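# Getting frames out of the Kiltow SDK without copying them twice

The Kiltow capture library hands you a raw buffer and a pointer, then wishes you luck. The sample in the SDK copies that buffer one pixel at a time inside two nested loops. It works, in the sense that a bicycle works on the interstate.

You need the SDK headers, a C++ compiler, and OpenCV already building on your machine. If OpenCV isn't building, go fix that first and come back in February.

Start by opening the device and asking for its format:

```cpp
KtDevice dev;
ktOpen(&dev, 0);
KtFormat f = ktGetFormat(&dev);
```

Print `f.width`, `f.height` and `f.stride`. Look hard at the stride.
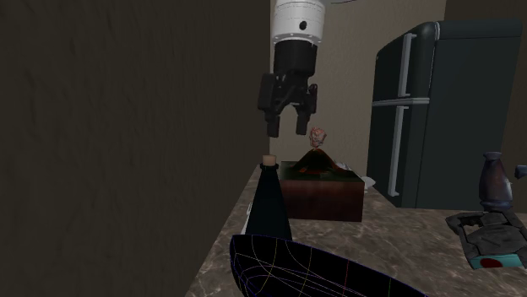

The stride is the number of bytes per row, padding included, and the SDK likes to pad. If your picture comes out leaning like a badly parked truck, you passed the width where the stride should go.

Now wrap the buffer in a Mat:

```cpp
cv::Mat view(f.height, f.width, CV_8UC3,
 frame.data, f.stride);
```

No pixels move. The Mat borrows the SDK's memory, so it's only good until you call `ktRelease`. Want to keep the frame? Call `view.clone()` before you release it. I skipped that once and spent an evening blaming the cable.

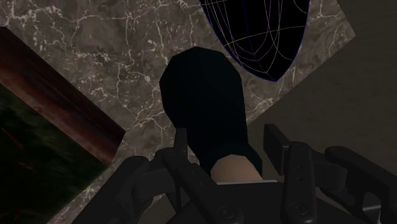
**Prandbridge, November 19, 2019**

Updated for the new driver, which returns error 51 when the buffer queue is full. The manual lists 51 as "reserved." Set the queue depth to 2 and it goes away:

```cpp
ktSetQueue(&dev, 2);
```

Set the timeout while you're in there. The value is in milliseconds, and 2000 has been fine for me:

```cpp
ktSetTimeout(&dev, 2000);
```

If the colors look wrong and everyone's skin is blue, the device is sending RGB and OpenCV wants BGR. One line:

```cpp
cv::cvtColor(view, out, cv::COLOR_RGB2BGR);
```

This one does write a new image to `out`, so you can release the frame right after it.

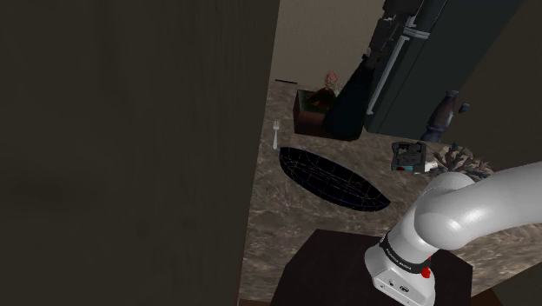
*Rosalía Figueroa, build and drivers maintainer*

A few leftovers from the mail. Yes, it links against the Zukasby fork, but rename `kt.lib` first or the linker picks the old one and says nothing. No, I haven't tried it on the Awwad boards. The crash at line 423 of the sample viewer is a missing null check on `frame.data`; add one and rebuild.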